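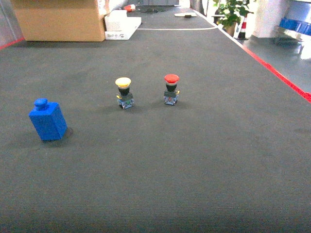
Repair Saturdays' little sister: Valtdale gets a buzzer-building club

If your quiz team has ever argued over who shouted first, good news: Valtdale Library is starting a club where you build your own buzzers, and it opens to everyone in October 2022.

The club is the idea of Slavica Živković, who spent years wiring control panels in Brultivport and still lights up at the sight of a good chunky switch. Her favourites are the mushroom-head push buttons, the sort with a wide cap you can thump with your whole palm. The red and yellow ones are a joy, and the clear bases let you peer in at the parts inside before you go anywhere near a screwdriver.

"People can't walk past them," she says. "They have to have a press!"

Beginners start with a single button and a lamp, then move on to a two-player set with a lock-out, so the slower hand stays dark. The Hukdale quiz league has already asked for a set for its March final, and we can't wait to hear it.

Sessions last 2 hours and cost £5, parts included. Under-12s need to bring a grown-up. Put your name down at the library desk.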